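Toy sorting and bin packing assistants (casual) — call for applicants

Skavia is seeking two casual assistants for the Clalen toy lending program. The work is bench-based: small plastic toys are sorted by colour and type, placed in open-topped bins and returned to the shelves. Shifts are 3 hours, paid at the casual adult rate, with a morning or afternoon start.

Work area

Sorting is done at a timber-topped table with a black aluminium surround. Items are small, some little more than a fragment, and bin colours vary. An orange bin and a teal bin stand together at one side of the table, with two small green pieces still out on the wood.

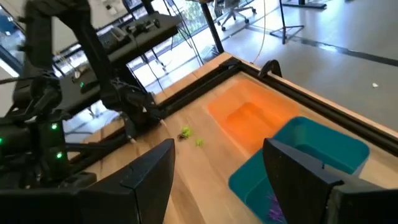 Duties

1. Empty each returned set onto the table and check it against the set card.
2. Sort pieces into bins. Insects and other small figures are logged individually — legs and feelers included. The blue bin has two small dark blue-purple toys in it; a bright green grasshopper with spindly legs is on the tabletop, and the frosted clear bin stands near the far corner.
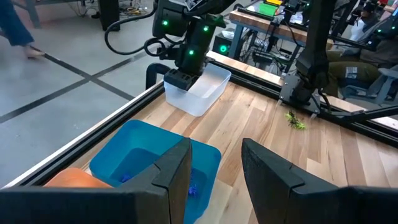 3. Wipe down bins and rims before restacking.
4. Record missing or damaged pieces in the Nijs stock sheet.

Requirements

Good near vision (corrected is fine) and reliable colour discrimination. Ability to lift a packed tote. Current Working with Children Check. Prior stocktake experience is useful but not essential. Training is paid.

Applications

Send a one-page résumé and your availability to the Vodia recruitment desk, quoting position 69. Applications close at the end of March.

Comments (2)

kelpie_r: Is there parking on site?

sortedmum: Did this last year. Bring reading glasses, the grasshopper legs are very fine.

Contact | © Skavia | Back to top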